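# Pluda Demo Recording: Frequently Asked Questions

**Do I need to know anything about robots?**
No. If you have picked up an egg without an incident, you are overqualified. You hold the hand controls, the arm copies you, and Pluda records the arm's movements along with the wrist view.

**Guiding by hand or by remote?**
Either. Hand guiding means you push the arm around yourself, which feels like dancing with a filing cabinet. Remote is slower to learn. The Caltano station is remote only. Most people stop swearing at it after 90 minutes.

**How close do the fingers need to be before I squeeze?**
Get the object between the tips, then pause. Squeezing while you're still moving teaches the robot to squeeze while it's still moving, and it is a very loyal student. 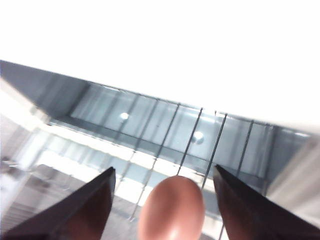

*Wrist view: pink object between the fingertips, rack behind.*

**What if I fumble?**
Keep going if you can recover in a few seconds. Otherwise hit discard and start over. Of the 3,486 demos in the kitchen set, 712 were discarded, and the authors of this page contributed generously.

**Can I always do it the same way?**
Please don't. Shift the objects, come in from another side, turn the oven a little. A robot that has seen 65 identical approaches knows one approach.

**Any advice for the toaster oven?**
Line up with the door before you go anywhere near the handle. Keep the fingers in the wrist view, and don't use the glass as a brake. 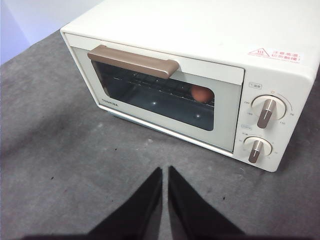 Quintanilla wrote in to say that lining up first made every demo longer, and asked whether slow ones get marked down. They don't. Speed can be adjusted later; a dented door can't.

**Where do the recordings go?**
To the shared drive in Jaltavberg, overnight. Leave the station switched on until the upload light goes green, usually by 6 a.m.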